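Hemstead Trade Fair – exhibitors' planning meeting
Minutes, Feb 7, 2023

Present: representatives of Binamero (stand build), Zomalel (print and graphics), Mendes (catering) and the fair office.

1. Minutes of the last meeting
Agreed with one change. The hall closes to vehicles at 19:00 on build day, not 18:00 as written.

2. Floor plan
The office has moved the coffee point to the east wall. Stand 414 gains an open side as a result and will be charged at the corner rate. Mendes asked for a second water supply – the office will check with the venue.

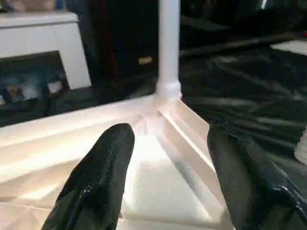 3. Stand fittings
Binamero reported that the hire list for May is nearly full and asked for orders by the end of the month. Exhibitors may bring their own display units, provided these are free-standing and fit inside the stand line. Glossy white plastic shelving picks up strong highlights when brightly lit, so anyone using it should tell Binamero before the spotlights are placed. Nothing may be fixed to the hall walls.

4. Graphics
Zomalel needs final artwork three weeks before the build. Late files will be printed but carry a surcharge. The proof for the entrance banner was passed with two spelling corrections.

5. Badge scanners
19 exhibitors have asked for scanners so far. The office will order spares.

6. Any other business
Parking passes to go out with the exhibitor packs.

Next meeting: date to be sent round by the office.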